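Wiping things down, and where the fruit goes

September 12, 2018

So I have been on a cleaning kick. It started in August when Soledad Paredes sent me a long message about how she wipes her counters with nothing but hot water and a splash of vinegar, and I wrote back (a little smugly) that you should never put vinegar anywhere near real marble, and then we went back and forth for two days about whether anything either of us owns is real marble. Mine is not. I love it anyway. Give me gray with white veins and I'm happy, and if there's a bit of rust orange running through it I'm even happier.

The trouble with a busy pattern is that it hides everything! Crumbs, hair, those gritty little black smudges — you walk past them for a week and your eye just files them under veins. Then the light comes in low and you see the lot.

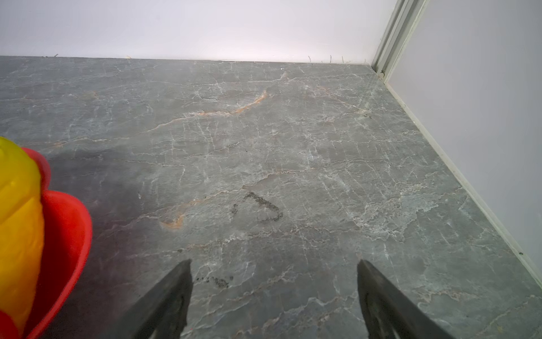 My order of doing things, for anyone who asked after the last post: dry first, always. I go along the wall with a soft brush because that's where the hair ends up, all of it, standing in the corners like it's waiting for a bus. Then the gritty stuff gets swept up before any water goes near it. I used to go straight in with a wet cloth and all I ever did was smear the dirt into a bigger circle. Cayetano Alcaraz told me to use two cloths, one damp with a drop of dish soap and one bone dry, and he was right, it's the dry one that gets rid of the streaks. On a glossy surface you really do see every streak.

I tried the Zadden spray too. It smells like a dentist's office. I finished the bottle out of stubbornness and went back to dish soap.

Okay, baskets. I am a convert to hanging things on the wall. Every basket that goes up is one less thing to lift when you're wiping underneath, and white wire doesn't feel heavy the way a shelf does. The long shallow kind with five compartments is my favorite, though I keep changing my mind about what should live in it. Man-lok Kan says tea. Ladan says garlic and limes. I say anything at all except mangoes, which are too big and roll around and bruise if you so much as look at them.
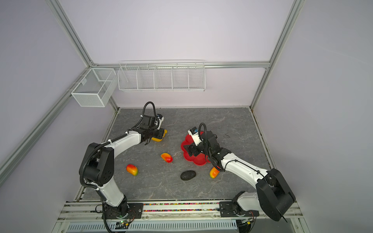

Wire baskets on the back wall, and a mango being held.

About those mangoes: keep them out on the counter until they give a little when you press near the stem, and then into the fridge they go. Don't wash them before you're ready to eat them. I lost 7 in one go last summer by rinsing the whole box and stacking them up damp, and I am still a bit sore about it.

Next time I want to get into drawer dividers — Bonifacio Cordero has strong feelings about bamboo ones and I have promised to hear him out. If you've got a trick for getting dust out of the little grooves in a sliding door track, please leave it in the comments, I've been going at mine with an old toothbrush and it takes forever.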